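4.2 How couples describe their first meeting

We coded every post in the final sample for where the couple said they first met. Of the 3,574 posts, most named a place or a situation in the first two sentences. The largest group met through work, and within that group we kept apart posts in which both people worked for the same employer and posts in which one was a customer of the other. The second kind includes drivers and passengers, shop staff and shoppers, and tenants and repair workers. These posts were shared more often than posts about coworkers, and they drew longer comment threads.

Customer posts also followed a more regular order. The writer usually gave the job first, then the meeting, then a period in which one side was unsure, and then the engagement or wedding. Photos were placed with the last part. In posts by coworkers the job was often left out or mentioned late, and many of them started with the proposal.

Two coders (Lu and Cù) read each post separately. When they disagreed on the meeting place, Duan read the post and made the final choice. Most disagreements came from posts that named two meetings, such as a first exchange of messages and a later meeting in person. We coded the first contact of any kind, following Luo's earlier scheme, and noted the second meeting in a separate field. Posts that said only "we met by chance" were coded as unplaced.

4.3 Advice statements

Many writers closed with advice to readers. We treated a sentence as advice if it told the reader to do something or stated a general rule about people, money or marriage. Advice about not judging a partner by income was common in customer posts and rare in the others. Religious wording appeared in both groups, and we did not code it as advice unless it met the rule above.

Comments under advice statements were mostly short — congratulations, a blessing, a single symbol. A smaller set argued with the advice itself. These arguments were usually between commenters, and the writer seldom joined in. In 9 threads the writer later edited the post to remove the advice and left the rest of the story as it was. We kept the first saved version of each of these posts in the sample.

4.4 Street settings in the reading task

The reading task used a shortened form of 300 posts. Names and job titles were replaced, and each story was set on a city street so that readers would not guess the country from the text. Readers read the story on the Nisteo page and then rated how likely they thought the couple was to stay together. No people were mentioned in the setting line of any story.

Ratings are pooled in the analysis below. Readers took about 2 minutes per story. Those who had been married themselves gave slightly higher ratings to customer stories, but the difference was small and did not hold when the advice sentence was taken out.
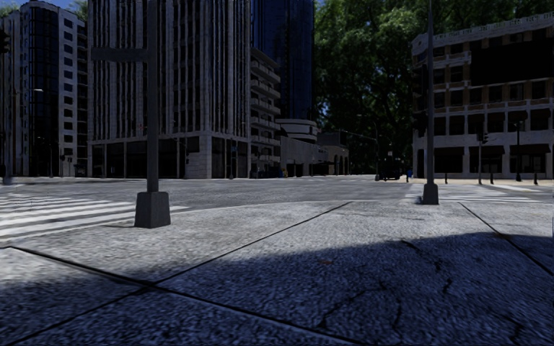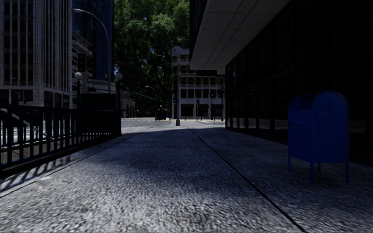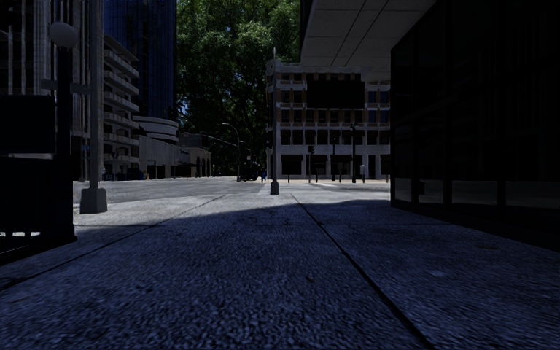
Figure 3. Computer-rendered street views with partly shaded pavement.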